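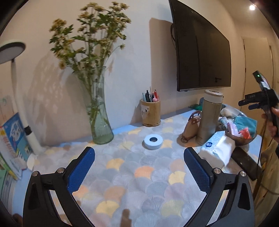
The table under the telly, with the flowers at the back and the roll of blue tape in the middle.

Blog > House and Home > The Front Room

3/4/23
By Carleen Grimshaw

I have been trying to sort out the table in the front room since last September. It is the table everything lands on. We come in, put down whatever we are carrying, and it stays there until one of us needs it or we have people round for tea.

The cloth stays on all year now. I bought it in a closing-down sale in Grumisby, and I liked the pattern, which is overlapping fans in pale grey, light blue, soft yellow and peach. It has a light blue border as well. My sister says it looks like fish scales and I can't unsee that. It cost me £20 and was meant for best, but a cloth that only comes out for best spends its life in a drawer with creases in it.

The flowers are the little yellowish daisy sort. I get a bunch most weeks from the stall by the bus station. They last well if you strip off the lower leaves and change the water every 2 days. I used to buy bigger flowers but they dropped petals and pollen all over the cloth, and pollen is a pain to get out. Don't rub it. Lift it off with a bit of sticky tape and then shake the cloth outside.

The vase goes in at the middle, so a small bunch sits up properly and spreads out at the top. In a straight vase the same flowers slump to one side. I also like the shadows the leaves make on the wall. We painted that wall white two years ago and I had meant to hang something on it, but I've gone off the idea.

Pens live in the bamboo-style pot against the wall. I went through it last month and tried every pen on the back of an envelope. I threw out 25. The black ones had mostly gone, and there was a highlighter in there that must have come with us from the old house. What's left is black, blue, pink and red, and they all write. The pot still has its little label on the front. I have picked at it a few times but it doesn't want to come off.

My rule for the table is that a thing can stay if it gets used in this room. Tissues can stay, and so can the pens. My bag is not supposed to stay. It is a small tan one with a loop handle, and it should go on the hook in the hall, but the hook is behind the coats and the table is right there. The tall bottle is the same. It belongs in the kitchen and it comes back every day.

The tape is for the skirting boards, which I am doing next. I've put it in the middle of the table so that I will have to look at it until I start. So far that has been nine days.

The television is the other problem. It is large and black and there isn't much to be done about that. There's a black cable hanging down on the left that I want to get into some trunking. I priced up white trunking at Prernon and it wasn't dear, but they only had it in long lengths and I came on the bus. I will try again when I can get a lift.

I did look at getting a proper sideboard with doors, so that everything could be shut away. The one I liked was almost £1,000 and would have stuck out past the window. We'd have filled it in a week anyway. The table was free, from my aunt, and it fits.

Skirting boards next time, if I've done them.

Comments

Vaughan Bright
We had the same trouble with a pot label. Warm it with a hairdryer for a minute and peel it slowly from one corner. Go easy if the pot is varnished.

Mags
I've got a hook in the hall too and my bag has never once been on it.

Carleen Grimshaw
Thanks Vaughan, will try the hairdryer. Mags, glad it's not only me.

Pauline T
If you cut the trunking with a junior hacksaw, put masking tape round it first and you get a much cleaner edge. Which paint are you using on the skirting?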